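The Snack Table at Larnby – A Little Gallery

Posted Tuesday, January 1, 2019

Happy New Year from the snack corner! We spent a good chunk of December fussing over this table, and I'm so pleased with how it came together that it gets its own page. Baskets, clear shelves, red bottles, foil trays – I could look at it all day.

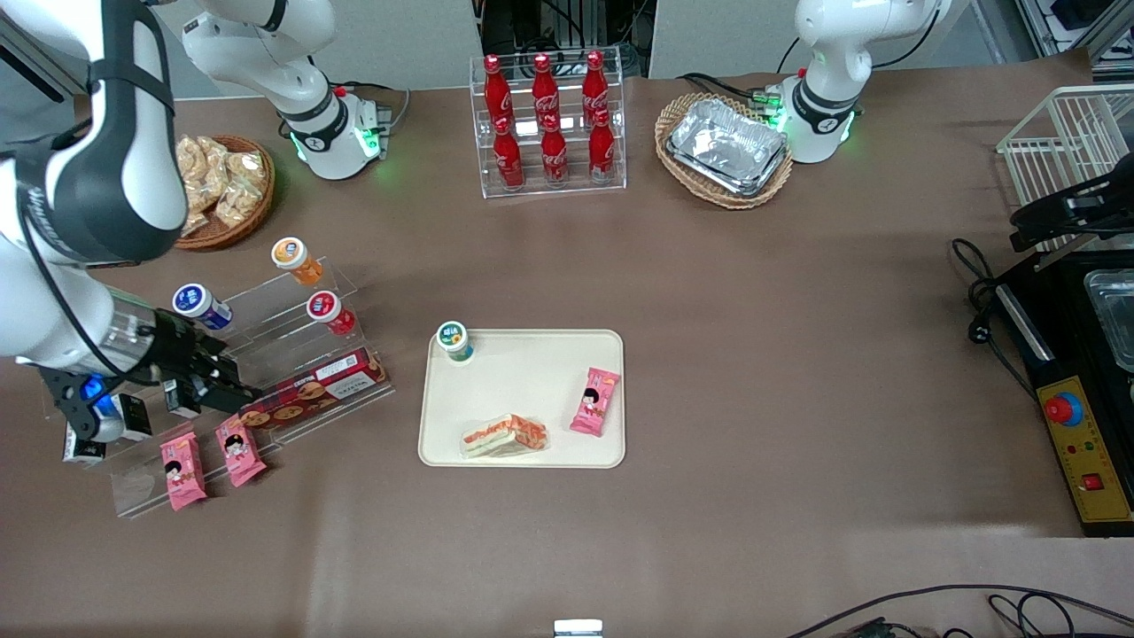
Red bottles on the clear rack, puffed snacks in the round basket, foil trays in the oval one.

The Coca-Cola rack is my favorite thing on the whole table. Six bottles on two tiers, three up and three down, and because the rack is clear all you really notice is that wonderful red. We tried them in a straight line at first and they looked like a fence. Stepped up like this, every cap and every label gets its turn.

The round wicker basket came from Trellstead, from a shop that sells almost nothing but baskets (I was in there for 45 minutes and regret nothing). It's the right shape for the golden puffed snacks, which come in clear packets and like to slide off anything flat. Piled into wicker they stay put, and you can see exactly what you're getting before you reach in.

Then there's the cookie box, over by the clear acrylic shelf. I love a boxed cookie on a table like this! It gives you some straight edges next to all that round, woven stuff, and the acrylic keeps things light.

Foil trays aren't usually what people take pictures of, but look how they catch the light! All that crinkly silver stacked up in an oval basket beside the bottles – it's practically a centerpiece. We keep ours out in the open now instead of in the cupboard, and serving goes so much faster.

The white wire rack lives at the far right, near the black appliance with the clear container on top. That's the working end of the table, and keeping it off to one side leaves the middle for the pretty things.

A few notes for anyone who wants to set up something similar. Start with the brown tabletop bare and put the tallest piece down first, then work outward with the baskets. Mix your materials. We have wicker, wire, foil and clear plastic all on one surface, and the plain brown underneath pulls them together. Leave more open space than you think you need, too. My first layout had twice as much on it and you couldn't set down a napkin.

For bigger days we follow the Rekeck list, our own running sheet of what to restock and where it goes. The last one covered 300 packets of snacks, and I was still topping up the basket at the end of the afternoon. Happy work, though!

More pictures when the spring table goes up. I already have my eye on a third wicker basket, a square one this time, and possibly some yellow napkins.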